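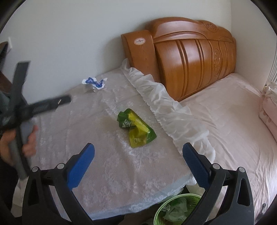
The bedside table, with a crumpled green and yellow wrapper on the lace cloth.

12 December 2018

Second day of the Tranalach food week. Slept badly and was up before six. Had a roll and two cups of coffee downstairs and walked to the main square while they were still putting the tents up. The street sweepers were out. It was cold enough that I went back for my gloves.

The program lists 96 stalls this year. I had marked the ones I wanted with a pencil on the train, mostly cheese, smoked fish and anything with buckwheat. The map in the program is printed with north at the bottom, so I spent the first half hour going the wrong way and ended up at the parking lot behind the town hall, where the tasting tickets are sold. Bought the small book of tickets. The big one was 299 and I would not get through it in three days.

Mistari had the longest line of the morning. They do a lamb and barley soup in a bread bowl, and I waited long enough to finish reading the program. The soup was good, a little short of salt. The bread was better than the soup. I asked the man which bakery and he said they bring the dough with them and bake behind the tent.

Met Poppy Bramwell at eleven by the fountain. She had already been to the pickle demonstration and was carrying a jar of beets under her arm. We went to the Dastetti tent together for the pasta class. It was supposed to be for 20 people and there were more than that, so we shared a board with a couple from the coast. Mine came out thick. Poppy's was fine. They cook whatever you make and you eat it standing up with butter and sage.

Rain from one until nearly three. We sat in the church hall where the cake contest was being judged. There were a lot of honey cakes. The winner was a plum one with a plain top, and I would have picked it too. You could buy slices afterward, but they went quickly and I only got a corner of a poppy seed roll.

Poppy left on the afternoon bus. I walked down to the river to look for Yaman, the restaurant doing the set dinner, and booked for tomorrow at seven. 100 for four courses, wine extra. The woman at the door wrote my name in a notebook and spelled it wrong, and I let it go.

Spent 343 in total so far, counting the train and not counting the room. That is more than I planned – the smoked trout was the main reason, and I bought two.

Feet sore. Need to ring home before ten and ask if the boiler man came. Tomorrow the fish market first, then the cider talk if it is dry. Poppy says there is a smaller version of all this in February, with fewer stalls and no lines. Will look up the dates.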